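## Wrist cameras and fragile stems: what the Gerncombe runs showed

The manipulation group has finished its first full round of tests on handling dried and artificial flower arrangements, and the numbers are good enough to share before the write-up goes out. Periklis Economou led the work, with Hazem Fawzy looking after the controller and most of the data cleaning.

The question was a narrow one. When a two-finger gripper has to place a stem in a vase that already holds other stems, how much does it help to train on demonstrations where things went wrong and were put right? Our earlier policy, Pappas, was trained only on clean demonstrations. It did well when the vase was empty and poorly once there was something in the way. Usually it would push a stem into a neighbour, keep pushing, and either bend the stem or tip the vase.

For the new policy, Kakent, the operators were asked to make mistakes on purpose. They would start an insertion slightly off to one side, let the stem touch its neighbour, then back out and try again from a better angle. Only the recovery part of each of these recordings was used in training. The bad approach was trimmed off, so the policy never learned to copy it.

The training set came to 1,000 demonstrations, and 514 of them included a recovery. Both policies used the same network, the same camera and the same training schedule. Pappas was retrained with the same number of demonstrations, all clean, to keep the comparison fair.

Each policy then had 30 trials with a vase that was already partly filled. A trial counted as a success if the stem was standing in the vase at the end, the vase was upright and nothing had broken off. Kakent succeeded in 26. Pappas managed fewer than half.

The behaviour is different to watch as well. Kakent stops early when a stem starts to bow, lifts a little and comes back in on a new line. It doesn't always pick the best line, and in a couple of trials it went around three times before getting the stem in. That is slow, but it didn't damage anything. Hazem checked whether the gain came simply from slower movement by running Pappas at a reduced speed. The results barely changed.

Bearded wheat is still the hardest material we have. The heads catch on petals and on one another, and a head that is caught looks much the same to the camera as one that is just resting. Artificial flowers are easier because the stems are stiffer and spring back to their original shape. Small dried blossoms shed when they are brushed, and we have started weighing the debris after each session — a tedious job, but a better measure of rough handling than anyone's opinion.

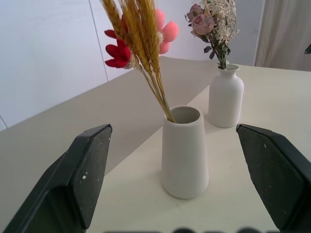
**GERNCOMBE, August**

White vases on a cream tabletop give the policy very little to work with in the way of edges. The wheat and the red flower stand out well enough, but the rim of a matte white vase can fade into whatever pale surface is behind it. Periklis kept the pale colours on purpose. An earlier set-up at Tarkatberg used dark pots on a light bench, and the policy trained there learned to look for a dark shape and little else. When the pots were changed, it failed.

The view from the wrist also includes both fingers, and we have left them in. Masking them out was tried early on and made placement worse, most likely because the policy uses the fingertips as a reference for how far it is from the mouth of the vase.

There are some limits to keep in mind. All of the trials were run in one room under even lighting. The arm always began from the same position. We haven't tested glass vases, fresh flowers or anything with water in it, and we wouldn't expect the current policy to cope with clear glass. The recovery demonstrations also take longer to record than clean ones, so anyone planning a similar collection should allow extra operator time.

The next round will look at how many recoveries are needed. Hazem is retraining Kakent with smaller shares of them to find the point where performance starts to drop. Periklis would also like to try a second vase placed close behind the target, where the arm has to avoid one bouquet while working on another.

The trimming script and labelling guide are on the group's shared drive, in the Kakent folder. If you use the script on your own recordings, check the first few clips by eye, as it sometimes cuts too late when the contact is very light. Please send problem clips to Hazem with the session name included.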